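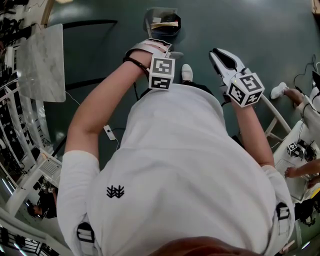 Lappalainen objects that a pre-session check is worth little if the operator signs it alone, and asks for a second signature. We adopted this in the revised Nerach protocol.

Figure 3. Operator with webbing straps and two hand-held grippers, each fitted with a marker cube.

4.2 Cable and floor rules

Of the 156 sessions audited, 35 broke at least one floor rule, most often the one on loose cables. The rule now covers power strips as well as gripper leads. Marker faces must be kept clean and uncovered (see Section 4.3).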